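Berrada (squash)

We use cookies to keep this site running. Accept all | Manage settings

Berrada is a winter squash grown mostly in and near the town of Bostasmont, where it is eaten as a vegetable, baked into flat pies and fed to pigs when there is too much of it. Sold under the trade name Punex outside the region. The two names cover the same seed line, though some growers dispute this.

Origin

Unclear. Local accounts have the seed arriving with mill workers from Kivbridge, no paper record of it. First printed mention is in a seed list of 151 varieties, where it is spelled "Berada" and placed with the gourds by mistake. Later lists moved it.

Growing

Seed goes in the ground in May after the last frost. Earlier planting under glass is possible but the roots dislike being moved. Plants want full sun, a lot of water and room to run; vines reach 18 feet in good soil. Usual practise is two seeds to a hill, weaker one pulled. Fruit set is poor in wet summers because bees stay home.

Harvest when the stem goes corky and a thumbnail no longer marks the skin. Leave a few inches of stem on. Cured in a dry shed for two weeks, then stored off the floor. Keeps for 16 weeks, longer if cool. Damaged fruit should be used first.

Pests and disease

Squash bugs, vine borers, powdery mildew late in the season. Mildew is the main one. Growers in Bostasmont space the hills wide and water at the base, which helps some. No resistant strain as of yet.

Kitchen use

Flesh is dense and not very sweet. Roasted in wedges with the skin on, or boiled and mashed with onion. The Bostasmont pie uses grated raw flesh, salt, lard and black pepper, no sugar. Seeds are toasted. Flowers are sometimes fried but this costs you the fruit.

Not the same as a carving pumpkin, although the two get mixed up at market stalls and in older cookbooks. Carving types have thinner walls and stringier flesh, and make a watery pie. 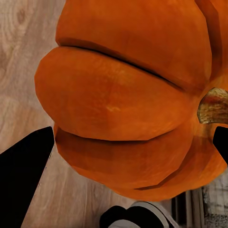
Large orange pumpkin with ribbed lobes. Computer rendering.

Fair

A squash fair is held in Bostasmont each year on 14th September. Weigh-in, pie table, seed swap. Attendance was put at 3,000 in the last count the town published. Kivbridge ran it's own fair for a while, since merged. Seed from the swap can't be sold as Punex.

See also

Winter squash
Seed saving
Powdery mildew
Bostasmont pie
Kivbridge mills

Shares 16 | Comments 0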